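2020-03-11

I have now made yogurt at home eleven weeks running and I am completely hooked! It started in November with a bad batch (soup, basically) and a lot of reading, and now there's always a jar on the go.

My starter came from a little dairy shop in Henell, and it makes the thick, sour kind I grew up eating. Some 30 grams is plenty for a full pot of milk. More than that and it goes grainy on me, though my neighbors swear by twice as much.

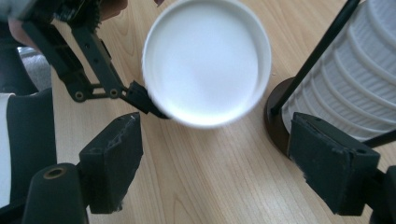 The other thing I changed was patience. I used to peek every hour, and every time I did, the warmth went out of the pot. Now I wrap the whole thing in two towels, put it in the oven with just the light on, and go to bed. Eight hours, sometimes nine if the kitchen is cold.

Then I strain it through an old cotton cloth and save the whey for bread. Oh, the bread! The crust gets so dark and chewy. I'm trying a rye loaf with it next, from a recipe I copied down on a trip to Vullach and can only half read. It either says 300 grams of rye or 500, so wish me luck.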